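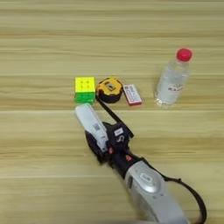 Home Forum Care & Repair Wood Surfaces Sign in

Black marks and fine scratches on a pale plank tabletop
Posted in Wood Surfaces · 209 views

Harawira_bench
The table is light wood, long planks with visible seams, finished by the previous owner with what I was told was Uletti hardwax oil. It doubles as a desk and a work surface, so small items live on it: tape measure, puzzle cube, odds and ends from the drawer. Over the winter I have picked up two kinds of damage. First, dull black smears that run mostly across the grain. Second, short scratches that catch a fingernail. Soap and water does nothing to either. Can both be treated locally, or does the whole top need sanding?

tanano_flats
Treat them separately.

The smears are probably rubber transfer. Tape measure cases with rubberized trim will do it, and so will straps and furniture feet. Try a clean white eraser first, with light pressure, along the grain. If residue remains, use a cloth dampened with odorless mineral spirits, wipe for a few seconds, then dry. Test on the underside. Spirits can dull a fresh oil finish, but one that has cured for months should tolerate it.

For the scratches, sand by hand with 400 grit on a cork block, again along the grain, and feather out past the mark. Stop at the seam and mask the next board. Vacuum, apply a very thin coat of the same oil, and buff off the excess after 5 minutes. Leave it overnight. If the scratch still catches a nail, go down one grade and repeat. Lay oily rags flat outdoors to dry; they can self-heat if balled up.

If a patch dries shinier than the boards next to it, there was too much oil. Rub it back with a white nylon pad.

Fanton44
Just put a mat on it. I have a cork one and no scratches since.

gluepot_west
Agree with the eraser. Confirm the finish before you oil anything, though. Put a drop of water on it and check in ten minutes, and scrape a hidden spot with a blade. If it comes up in clear flakes it is varnish or lacquer, and oil will sit on top and stay sticky.

3 replies · 12 shares
Get our Saturday newsletter. Join 1,165 readers.
This site uses cookies. Accept | Settings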